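Clearance, Huddale

The inventory for the house at Huddale ran to seven sheets. Ifor Skyrme had ruled the columns himself: item, condition, location, destination. Destination took one of three entries, which were K for keep, S for sell and T for tip. He worked from the attic down and reached the back room in October, with the light already going at four.

The back room had been his aunt's workroom. She had mended clocks in it, then radios, then anything with a case that could be opened. The shelving was sound. The drawers had swollen and two of them had to be eased out with a chisel. He entered the drawers as T and the shelving as S, then changed the shelving to K.

The table covering was harder to classify. It was printed with roses and leaves in washed-out colours, and it had been worked on for years. The surface was specked, scratched and worn through in patches. He tried a damp cloth on one corner, and then white spirit on the same corner. The specks stayed. Under condition he wrote "used". Under destination he wrote nothing and went on to the hand tools, which he proposed to do one at a time, on the table, where he could see them.

The first was black and yellow. It had an oval cap at the butt, yellow and smooth, and a yellow inset set along the body with a hole recessed near the top of it. He could not find a maker's name. His aunt had bought from Edwards in the town for most of her life, and when Edwards closed she had bought from the Zurna catalogue, and she had not kept receipts from either.

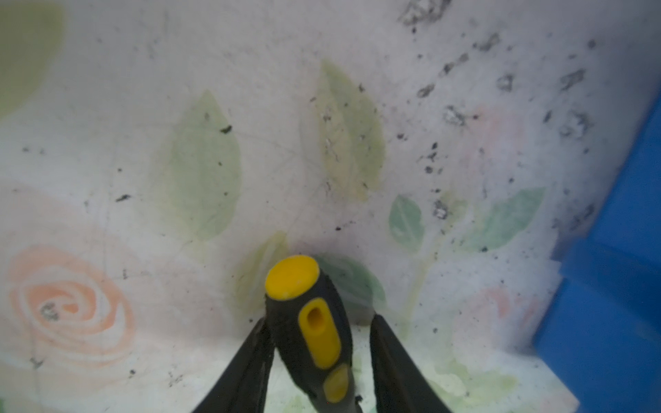

Latifa Alaoui wanted to know why he was writing them down at all, when a screwdriver was a screwdriver and would go in whichever box had room. She said it from the doorway with her coat on.

He explained the system. A tool that was listed could be found. A tool that was not listed would be bought again, and the house already held the result of that method.

"Then you'll need a column for who wants it," she said.

He considered this. There was space to the right of destination if the entries were kept short. He ruled the line and headed it "claimant". Latifa took off her coat, read down the sheet, and put her initials against the shelving.

They agreed a procedure. Small tools would go into blue plastic bins, the open-fronted sort that stack. Each bin would be emptied before use and filled with one kind of tool only. Screwdrivers would go first. The bins would be labelled on the front lip with Vestetus tape, of which the aunt had left a roll of 200 labels, unopened.

Latifa questioned the order. Spanners were heavier and ought to go at the bottom of the stack, so spanners ought to be done first. Ifor said that the order of filling and the order of stacking were separate matters. She said they would not feel separate when he was lifting one bin off another at the end of the day. He made a note of it in the margin and started with the screwdrivers anyway.

The bin was put down at a slant on the printed roses, between the stains. It had a ribbed wall and a low divider across the bottom. He checked it for swarf. The small screwdriver, black with a yellow band, was to go in point down, with its thin shaft below the rim, and be laid flat afterwards.

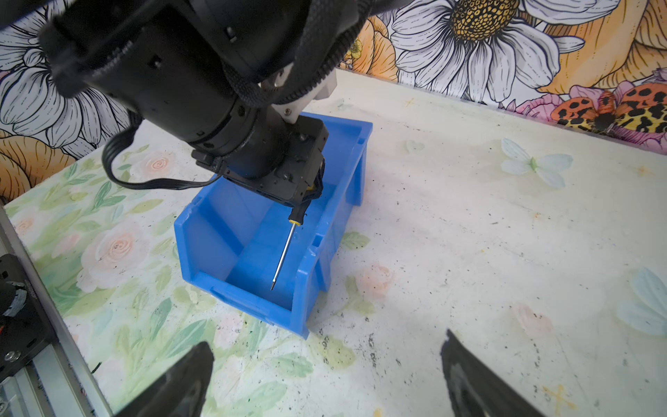
Point down was wrong, in Latifa's opinion, and would blunt the tip or mark the plastic, and his aunt had stored hers handle down in a jar for as long as anyone had known her. The jar was on the windowsill. It was entered on sheet four as "jar, glass, contents various".

Ifor fetched the jar and examined it. The tips of the tools in it were good. There was also a layer of grit at the base, in which the handles had stood, and he pointed this out.

"Wash the jar," Latifa said.

He washed the jar. It took two changes of water. When it was dry he stood it on the windowsill again, amended sheet four to read "jar, glass, clean", and asked her whether the contents should now be treated as a separate lot. She thought they should go back in the jar. He wrote K, and in the new column he put both their initials.

The table covering was left until last. At half past six he lifted one edge to see what was beneath, found an earlier covering with a different pattern, and let the edge down again. He turned to a fresh sheet and ruled the columns.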